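Pouring Study Finds Wrist Speed Matters More Than Camera Resolution

Skovance has released results from a study of how robot arms learn to pour dry ingredients. The work was done at the company's Endcombe lab and covers 2568 demonstrations, all recorded by operators guiding an arm by remote control. Each demonstration consists of picking up a small cup, moving it over a bowl and tipping out the contents.

The aim was to find which recorded signals a learned controller needs in order to pour without spilling. Liquids have been studied at length. Powders and grains behave differently: they hold in the cup past the angle at which water would run, then release all at once.

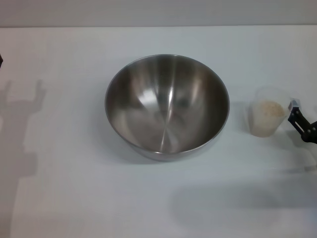 Two controllers were trained on the same data. The first received camera images and joint positions. The second also received the rotation speed of the wrist, sampled over the previous 400 milliseconds. In tests with materials left out of training, the second controller spilled less on every material and recovered more often after a sudden release. Doubling the image resolution for the first controller made no measurable difference.

The authors attribute the result to timing. By the time a slide of powder is visible at the lip of the cup, the wrist has usually turned too far to stop it. A short history of wrist motion lets the controller slow down earlier.

The method, called Gider, runs on a single workstation and needs no force sensor. Limits remain. The tests used 4 materials and only rigid cups, and the controller still fails when material packs against one wall. A second round, with flexible containers, is planned for January.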